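2023-02-13. Cuaderno del taller, encuadernación y papel

Empiezo con el engrudo, porque el engrudo es lo que ha salido mal. Tercer bote que tiro. Huele a calcetín de monaguillo y tiene un velo gris por encima que Gerrit insiste en llamar «pátina». Gerrit puede llamarlo como quiera, pero el libro mayor de Van Hecke no lo toca.

Estado del libro mayor
Lomo suelto, cajos rotos, las dos tapas presentes (una de ellas por pura educación). 167 hojas, de las cuales 63 tienen manchas de humedad en el tercio inferior. Las he contado dos veces porque la ficha de entrada decía otra cosa y prefiero discutir con datos. El papel es de trapo, bueno, con más aguante que yo. La tinta es otra historia: donde el escribiente apretó, ha mordido la hoja, y hay un par de sumas que ya solo se leen por el agujero.

Prueba de solubilidad en la esquina de la hoja de guarda: la tinta negra no se mueve. La roja sí. La roja se mueve con solo mirarla, así que nada de baño. Limpieza en seco, goma rallada, brocha de pelo blando y paciencia, artículo del que andamos cortos desde agosto.

Engrudo, cuarto intento
Almidón de trigo, una parte por cinco de agua. Reposo de una noche. Fuego bajo y remover siempre en el mismo sentido, que según Floor no cambia nada y según Chun-hung lo cambia todo. Removí en los dos sentidos, para no ofender. Cuando se puso translúcido lo aparté, lo dejé enfriar tapado y lo pasé por el tamiz de crin dos veces. Textura decente — cae de la brocha sin prisa, sin grumos. Etiqueta puesta en el bote y al frío. Quien lo use para pegar la suela de una zapatilla (Teun, esto queda por escrito) lo repone.

Papel japonés
Lo que mandó Flalance como «fino» es fino en el sentido en que lo es una manta. Para los refuerzos del cajo vale. Para los agujeros de la tinta, ni hablar. He rasgado unas tiras con agua y pincel, por el borde, para que la fibra quede suelta, y las he teñido con té. El primer tono quedó como si el libro llevara esparadrapo. El segundo se acerca. Falta verlo con luz de ventana, porque con la lámpara del banco todo parece antiguo y valioso, incluido el bocadillo.

Secado y prensa
La prensa grande sigue cojeando de la izquierda. Le he metido una cuña de cartón gris y aprieta parejo, lo cual me molesta, porque llevaba semanas redactando mentalmente la solicitud de otra. Hojas de prueba entre secantes, cambio de secantes a la media hora y luego cada tres. El cuaderno de prueba ha salido plano salvo una esquina que se levanta con cierta chulería.

Tapas
Leonidas quiere tela naranja para la caja de conservación, «para que se encuentre en la estantería». El archivo de Dadstead lo guarda todo en gris desde siempre y tampoco encuentra nada, de modo que le doy la razón a medias. Habría que ver cómo se comporta el color con luz de un lado: una cara viva y la de abajo tirando a marrón. Le he dicho que pida muestra y que no se emocione.
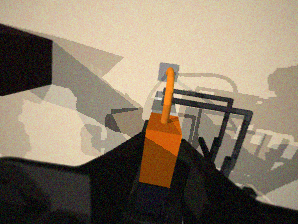

Pendiente
Llamar a Graston por el hilo de lino. El último venía encerado por alguien con muy mal día.
Afilar la chifla. Corta la piel a mordiscos.
Preguntar a Floor si las guardas marmoleadas se conservan o se rehacen. Mi voto es conservarlas, son feas pero son suyas.
Probar la metilcelulosa en las hojas con tinta roja, primero en la esquina, con secante debajo y sin conversación.
Tirar el bote de la pátina antes de que Gerrit le ponga nombre.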